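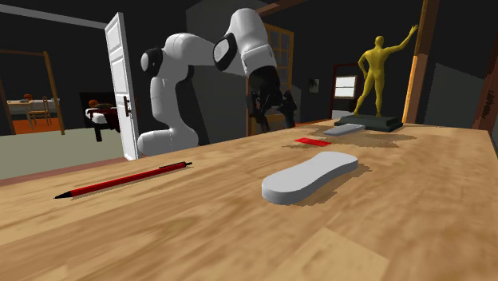
About Hatden Language School

Hatden is a small language school in Fendville. We teach Hungarian and Mandarin Chinese to adults, in the evenings and during the day, and we have a translation desk for letters and certificates. The school is owned by the two people who started it, Fanni Bíró and Xuelian Feng, and both of them still teach every week.

How the school began

Fanni and Xuelian met while working at a larger college in the town, where each taught an evening class in her own language. When the college stopped offering evening languages, both classes asked whether they could carry on somewhere else. We rented two rooms above a shop in Prosska Street and opened the following January. The first term had one Hungarian class and one Mandarin class, both for people who had already been learning for a while. Beginners' classes were added the next autumn.

We are still at the same address. The shop downstairs has changed hands and we now have the whole of the first floor, with a small library at the back and a kitchen that learners are welcome to use.

What we teach

The Hungarian course is called Magyar and runs over five levels. The first level covers greetings, numbers, shopping, family words and the most common endings. Vowel harmony is introduced early on and comes back at every level. By the end of the third level most learners can hold an everyday conversation and read a short newspaper article with a dictionary. The last two levels are mainly discussion, reading and letter writing.

Mandarin is taught in the same way, with spoken language first. Characters are brought in from the fourth lesson. Learners who only want to speak can ask to join the conversation group, which uses pinyin throughout. We teach simplified characters as standard. Xuelian can help with traditional characters in individual lessons.

We do not prepare people for school examinations. If you need a certificate for work or study, please ask us before enrolling and we will tell you whether our course covers what you need.

Who comes to us

Many of our learners have family reasons for studying. Some have a Hungarian or Chinese husband or wife, some have grandchildren growing up with two languages, and some spoke the language as small children and have lost most of it. Others travel for work or simply like languages. There are now more than 50 learners on our books in a normal term.

You do not need any qualifications to join. If you already know some of the language, Fanni or Xuelian will talk to you for a quarter of an hour and suggest a level. You can move up or down during the first fortnight without paying again.

How classes work

Each class has one teacher for the whole term. Lessons are mostly spoken, with a short break in the middle. Homework is set every week and takes an evening at most. Coursebooks are not included in the fee, but the library keeps copies of all of them for use in the building. Notes from missed lessons can be collected from the office or sent by email.

Individual lessons can be booked at the school or by video call. They are charged by the hour and must be cancelled a day ahead, otherwise the full fee is due.

Translation desk

We translate personal documents between English and Hungarian, and between English and Chinese. These are usually birth and marriage certificates, school reports and family letters. We do not take on legal contracts or medical reports. Please bring a clear copy with you, as we do not keep originals overnight.

Visiting us

The entrance is the green door to the left of the shop. There is one flight of stairs and no lift. Anyone who cannot manage the stairs can have lessons in the ground-floor meeting room next door, which we hire when it is needed. Please let us know when you enrol.

The office is open before evening classes and at other times by appointment.

Page last updated 23 April 2022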